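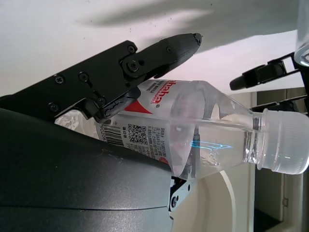 Wrist view versus fixed view, part two

28 August 2024

The May post ended with a grasp classifier that did well on boxes and badly on clear bottles. I have since retrained it on wrist-camera images only, and the numbers are better than I expected.

The training set is 3000 stills, all from the Flendon bench, each marked as a firm hold, a poor hold or a miss. I kept the network from May and changed only the input. 900 further stills were held back for testing. On these the wrist-only version gets 90 per cent of the bottle grasps right. The fixed view never came near that, whatever I did with the lighting.

Most of the gain seems to come from the label. Clear plastic gives the network very little edge to work with, and highlights move about as the arm turns. Print does not. When I masked the labels in the test stills, the score fell back close to the May result - so the method as it stands is partly a label detector, and I would not trust it on a bare bottle.

Two things remain open. Poor holds are still confused with firm ones when the finger hides much of the print. Training on the Joneo stills as well may help, but they use a different lens and I have not yet corrected for it.

Code is in the Clirnenwood folder, same layout as before.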